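Home | Syllabus | Notes | Lab Booking | Contact

Robot Learning Practical, Lecture Notes, Unit 6
Collecting demonstrations by hand
Notes by Joar Sjöberg, Hullthorpe

In unit 5 we assumed that the demonstrations already exist. Today we discuss how they are made, and why two groups with the same network can get very different policies.

6.1 What is one demonstration

For us a demonstration is one complete attempt at a task, from the start pose to the release of the object. It contains the video from each gripper, the pose of each gripper over time, and the opening width of the fingers. If one of these is missing, the attempt goes into the folder "partial" and is not used for training. Please do not repair it by interpolation, even when the gap is short.

6.2 Hand-held or teleoperated

With teleoperation the actions are recorded in the coordinates of the robot, so nothing must be converted. It is slow, however, and the operator feels very little of the contact. With hand-held grippers the person moves in a natural way and we can work in any room. The price is that the pose must be estimated afterwards, and that a human arm can reach places which the robot arm can not. The Jorka exercise shows this problem well: many students make a nice wrist turn that has no solution for our robot.

6.3 Variation

A policy learns what changes and what stays the same. If the cup stands always at the same corner, the policy will learn the corner. Change the start position, the height of the table and the person. Do not change the goal. In the Wikström set the operators had two different ideas of "finished", and the loss never went down properly on the last part of the motion.

Hesitation is also learned. When you stop to think in the middle of an attempt, discard it and begin again.

6.4 Views and calibration

The wrist view sees the contact but loses the room when the gripper is close to a surface. A head-worn camera gives the wider view. The clocks of all cameras must be compared before the session, and markers must be kept flat and clean. 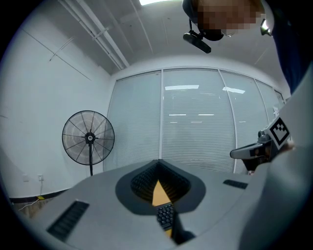

Fig. 3. View from one gripper during collection. The second gripper carries a square marker; the operator wears a head-mounted camera.

Note how much of a wide-angle picture belongs to the gripper itself. These pixels are nearly constant, and some authors mask them. We do not mask in the Zeruneck exercise, but you may try it and compare.

6.5 Homework (due in June)

Record three attempts of the Zeruneck task with each hand leading. Write half a page about which ones you would discard and for what reason.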